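4.2 Attendance, belief and the limits of the Tulbridge survey

The claim that young adults in Clutham have "turned back" to religion rests almost wholly on one source, the Tulbridge survey, and we think it has been asked to carry more than it can bear. The survey reached 570 people under thirty. Of these, 41 said they had been to a place of worship in the past month and had not grown up in a religious home. Siu and Cheng treat this group as converts. We are not convinced that the word fits.

To begin with, the question did not ask why a person had gone. A wedding, a funeral, a concert in a church hall with hymns at the end – all of these would have earned a yes. Man, who helped to write the original questions, has since accepted that "been to" was too loose, though she holds that any error would be small. No check was made at the time, and we do not see how its size could now be known.

Our own interviews gave a less tidy picture. One woman had sat at the back of a Methodist chapel every Sunday since July and described herself, when asked, as "nothing, really". A man who prayed daily had never told anyone and did not attend anywhere. Under the Siu and Cheng scheme the first is a convert and the second does not exist. Interviews were held on weekday evenings and were recorded with consent.
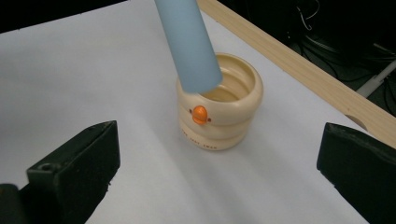
Figure 3. Blue tube resting in the mouth of a ringed, cream-coloured container.

A second difficulty lies in the phrase "non-religious upbringing". Tai takes it to mean that neither parent attended services. Samuel prefers to ask whether religion was talked about at home, and in what tone. The two measures sort the same people quite differently. Several of those we spoke to had parents who never set foot in a temple or church but kept a shrine, said grace at Christmas, or sent their children to stay with a devout grandmother each summer. To call such a childhood empty of religion seems to us a stretch, and any later interest in faith then looks far more sudden than it was.

None of this shows that there has been no return. It may be that there has, and that a better survey would find it. But the size of the change given in earlier work depends on two loose definitions laid one on top of the other, and we would want both of them mended before the figure is quoted again. The next section looks at whether parish registers can do any better, a hope about which we also have doubts.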